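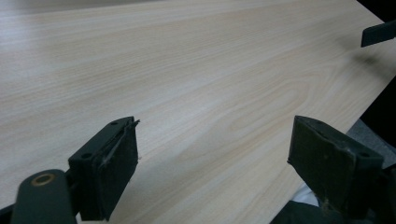

2/1/26 工作笔记，9号手持夹爪，左指垫片翘边

阅读时间：11 分钟

先记结论，免得过两个星期我自己翻回来又要从头看：9号的左指垫片，上沿靠内那个角开胶了，面层翘起来一条，毛毛的。右边那块没开，但是面上看着有点磨旧，灰蒙蒙的，上沿也有点不平。Skunmont 臂上星期五那次掉件，还有之后那次夹过头急停，我现在基本认定跟这个有关系，不过中间隔了好几层，下面慢慢写。

周日来加班，楼里很安静，正好可以一件一件试，没人催着要桌子。

事情是这样开头的。星期五下午 Omar 在 Skunmont 上跑新训出来的抓取模型，任务就是桌上捡小件，放进盒子里。前面几轮都挺好，我还在旁边说了一句"这次稳了"（以后不说了），接着它夹起一个薄塑料件，抬到一半，件从指间往下溜，先是歪，然后掉。掉了也就掉了，捡件嘛，掉几个很正常。麻烦的是它掉了以后不认，手指还在原来的开度上停着，带着空手走到盒子上方，很认真地松开，再回去夹下一个。连着这么来了好几回，像在给我们表演哑剧。

Omar 就把夹持力的上限往上提了一点，想看是不是单纯力不够。我当时也觉得可以试，这个决定我有份，写在这里。结果下一个件是硬的，它照着薄件的开度去收，收到头了还在往里顶，电机电流一路上去，Rorkum 那边报了过流，Omar 同时拍了急停。人没事，手都在围栏外面。但是指根那颗螺钉被顶歪了，垫片上压出一道印子，臂端的手指要换。

Wayne 听说以后第一句话问的是："提上限之前你们把保护阈值一起提了没有？"提了。Rorkum 的那个配置页面里，上限和阈值是联动的，你拉一个，另一个跟着走，界面上也不提示。这件事单独算一笔，后面写。

一开始我们三个人的猜法都不一样。Omar 觉得是模型没训好，数据里薄件太少。Wayne 觉得是臂端夹爪的零位跑了，十月份换过一次电机，那之后标定只做过一遍。我猜的是相机，觉得光线变了，桌面反光把件的边缘吃掉了。三个猜法里我的最没有根据，纯粹是因为我坐的那个位置看过去桌面老是白花花一片，看得烦。

星期五晚上先查的是零位，最快。臂端换上备用手指，合拢，读数，张开，读数，来回做了一串，很干净，没有漂。Wayne 不太甘心，又让我把电机断电重上一次再读，还是干净。好，零位划掉。

光线的事我昨天查的，把窗帘全放下来跑了一遍，又全拉开跑了一遍，掉件的样子没有区别。我的猜法划掉。划掉自己的猜法比划掉别人的慢多了，中间我还把相机镜头擦了一次，又擦了一次。

那就剩数据。我昨天晚上在家翻 Lindsay 项目这一批的回放，翻到第 457 条的时候觉得不对劲。这一条里是人拿着手持夹爪在夹薄件，很普通的一条，夹、抬、放，件也没掉。可是开度曲线在合拢以后没有停在一个平的地方，它先停住，过一小会儿又往里缩了一点点，然后才平。人手上的动作没有变化，件也没有变化，就是数字自己又往里走了一截。我往前翻，前面的没有这一截。往后翻，后面隔三差五就有，而且越到后面越明显。

我当时第一反应是编码器打滑，发消息给 Omar，他回我："哪一把？"

哪一把！我居然没有先看这个。查了一下，带那一截的全是9号录的。别的手持夹爪一条都没有。

所以今天早上来了第一件事就是把9号拿到桌上看。两指张开对着光，左边垫片的上角那一小条就支在那里，露出来的边比面上颜色浅一点，偏灰。拿指甲轻轻一挑它会跟着动。我们这帮人天天拿着它干活，握在手里的时候眼睛都看着要夹的件，没有谁去看垫片上沿。

（顺便：另外那把也在桌上，今天先不动它，等9号弄完再拿过来对比。）

然后我做了几个很土的试验，记一下做法，以后谁要重做就照着来。

第一个，空夹。什么都不夹，慢慢合到底，看读数。9号合到底以后读数也会慢慢再往里走一点，跟回放里那一截长得一样。我的理解是翘起来的那条先折在两块垫片中间，垫着，手上一直有力，它就慢慢被压扁，开度就跟着往里缩。松开，再合，它折的方向有时候不一样，所以那一截有时大有时小，有时候干脆没有，正好折到外面去了。

第二个，夹薄件，夹在垫片下半截。没有那一截，很干净。夹在上半截，有。这就对上了，录薄件的时候大家习惯用指尖去捏，正好捏在翘边的地方。厚件一般夹得深，翘边碰不到，所以厚件的数据看着都没事。

第三个，我把翘起来的那条用手指按住抹平，趁它还没弹回来赶快合一次。读数平的。等它弹回来再合，又有了。这个试验做得很狼狈，一只手按一只手合，手机还架在胳膊上拍屏幕，第一次手机滑下来砸到键盘，Rorkum 的窗口被我关了，重来。

第四个想做没做成，想把垫片拆下来换到另一把手持夹爪上，看毛病跟不跟着垫片走。拆到一半停了，那颗小螺钉的头有点花，我怕拧下来就装不回去，而且一拆翘边的样子就破坏了，Wayne 说他明天要自己看一眼。那就给他留着。螺钉我又拧回去了，没有加力。

再说它怎么一路传到 Skunmont 上去的。这一段是我的推测，Omar 同意大半。

手持夹爪录下来的东西里，给模型学的就是手的位置和开度。人手是有感觉的，翘边垫在中间，人会不自觉多捏一点，件就不掉，录出来的是一条成功的数据，标签也是成功。可是开度那一栏记的数，里头掺了一层折起来的垫片的厚度。模型看了一堆这样的，就学会了：薄件嘛，合到这个开度就算夹住了。到了臂上，手指是新垫片，没有翘边，没有那一层，合到同样的开度，件和垫片之间就差那么一点点，看着是贴着的，力不够，一抬就溜。

后面那截"再往里缩一点"它可能也学了，这个我没把握。Omar 说他看输出确实有时候会在抬的时候又收一下，有时候不收，他原来还以为是模型聪明，会补救。我听完笑了半天。

至于硬件那次夹过头，我觉得翘边只占一小半责任。模型对开度的判断已经乱了，把硬件认成薄件的合法，平时有阈值兜着，也就是停下来报个警，重来一次。偏偏我们刚把上限提了，阈值跟着一起上去，兜底的没兜住。所以这里真正要紧的是阈值。掉件顶多是难看，顶弯螺钉就是另一回事了，那天要是有人正把手伸进去摆件，我不想往下写。

现在围栏的规矩是臂上电就不许伸手，我们都守了，这一点还算争气。可是手持夹爪那边一直没什么规矩，大家觉得反正是人手捏的，能出什么事。结果事情从这边过去的。

Rorkum 的联动我刚才又去看了一眼。配置页面上两个滑条，拖上面的，下面的自己走，颜色都不变一下。文档里有一行字写了，在很后面，我承认我没读到过那里。Wayne 的意见是干脆在控制器那一级写死一个阈值，软件里怎么拖都超不过去，我赞成。Omar 有点犹豫，他有几个重件的任务确实要用大力，写死了每次都得找人改。他们俩在消息里来回了好几轮，最后说明天当面讲。我个人的意见：找人改就找人改，重件任务又不是天天跑。

垫片这头。这一批面层用的是 Nivlow 的料，双面胶是我们自己裁了贴的，贴的时候谁贴的我没去查，也不打算查，很可能就是我。我去看了剩下的那卷，离型纸下面的胶还是黏的，料本身看不出毛病。我怀疑的是贴之前底板没有打磨，直接往光面上贴。今天拿一块废底板试了，一半用 400 目砂纸过了一遍，擦干净再贴，另一半什么都不做直接贴。贴完压着，压的东西是那本厚的元件手册（终于有用了），明天早上来撕。两边要是撕起来一个手感，那我这个怀疑也得划掉。

还有一个可能是清洁的问题。我们习惯用酒精擦垫片，擦的时候顺手从上往下一抹，边上最容易渗进去。右边那块磨成那样还没开，左边看着没那么旧反倒开了，所以光说用旧了好像讲不通。也有可能左边是后来换过的，我翻了前面几页笔记没找到记录。换垫片不记，这个毛病要改，我先从自己改起：以后换了就在这个本子上写一行，哪把、哪边、哪天，多一个字都不用。

数据怎么办，这是今天花时间最多的地方，比修东西久。

最省事的做法是把9号录的全部扔掉。9号在这一批里有 400 条，全扔太疼了，厚件那些又都是好的。Omar 写了个小脚本，去找合拢以后还往里缩的那种曲线，缩过了就标出来。跑完标出来 200 条，我说这么整，你是不是写了个上限，他去看，真的有，前面调试的时候留下的，到数就停。改掉重跑，现在还在跑，机器风扇响得像要起飞。先把标出来的这些挪到隔离目录里，训练那边今晚不许读，权限我已经改了，谁明天早上发现读不到数据，先来看这一页再骂人。

我有点担心脚本漏。翘边折到外面去的那些条曲线是平的，看不出来，可是那一下手感多半也不对。还有翘边刚开始、还很小的时候，缩的那点跟噪声差不多。要定一个从哪条开始不信，我倾向于往前多划一些，从 457 再往前退一段，宁可多扔。Omar 心疼，他说那一段里有好多是他一个人录的，录到手腕疼。我懂，我也录过，可是留着它们更糟，下次再掉件我们又得怀疑一圈，又要拉窗帘。

重录的事 Lindsay 那边还没说。下午写了封邮件放在草稿里，写得太长了，改了两遍还是像检讨书，明天让 Wayne 帮我砍一砍再发。

下面是接下来要做的，没按什么顺序，想到哪写到哪：

9号停用，我在柄上缠了一圈红胶带，上面写了"别拿"。请真的别拿。

Wayne 明天看过翘边以后再拆垫片，两边一起换，别只换左边。

其余几把手持夹爪都要过一遍，看上沿，看角，用指甲轻轻挑一下，再空夹到底看读数会不会自己走。空夹这个很快，我想以后每次开录前都做，做完才准开始，Rorkum 里能不能加一步强制的，我去问。

臂端那根歪掉的螺钉和压坏的垫片留着，装袋了，在我抽屉里，左手第一格，跟饼干放在一起，别弄混。

保护阈值今天我已经手动拖回原来的数，拖完又退出重进确认了一次，是回来了。在控制器那级写死之前，谁要动上限先喊一声，至少喊到另一个人听见为止。

模型回退到前一个版本，Omar 已经退了，下午跑了一小会儿薄件，力限用原来的。有掉件，可是掉了以后它会停下来重新找，没有再空着手去盒子上面松开。这个版本训练的时候9号的数据还没进来，算是一个旁证吧，只是跑得太少，我不想拿它下结论，明天换完手指再正经跑。

补一条，晚上写的：脚本跑完了，数目 Omar 会贴到共享表里，我就不抄了，抄了又要对。他随手抽了几条看，大部分像样，有一条是误标，录的人夹住以后换了一下手，开度抖了，跟翘边没关系。这种要人看，明天我和他对半分着看，我看前半。

桌上的东西我没收，9号就放在原处，废底板还压在手册下面，早来的人不要去翻它。灯我关了，充电器留着一个没拔，是给平板充的。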